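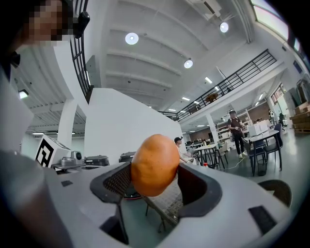 4. First grip check (Prarkov hand-held pair)

1. Grippers on, one per hand. Marker cubes clean, no tape over the printed faces.
2. Open and close both jaws 2 times. Pads should meet evenly. If not, see Pad Alignment.
3. Pick up something round, a fruit is fine. Squeeze slow. Stop when it holds.

CAUTION: fingers out of the jaws. Dont force past the stop.

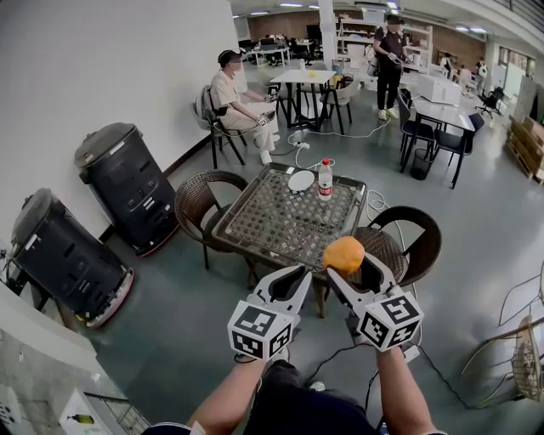
4. Keep wrists level and hold. Then set down on a table, let go, repeat with the other hand.
5. Save the take as "Baek-grip".

Note: error 147 = marker not seen. Turn the cube toward the camera and try agian. Still there? Restart the Zondau app, go back to step 2.

Questions: Sun-ja Noh, Prarkov support desk
1,574 views | 2 comments
© Prarkov | Back to top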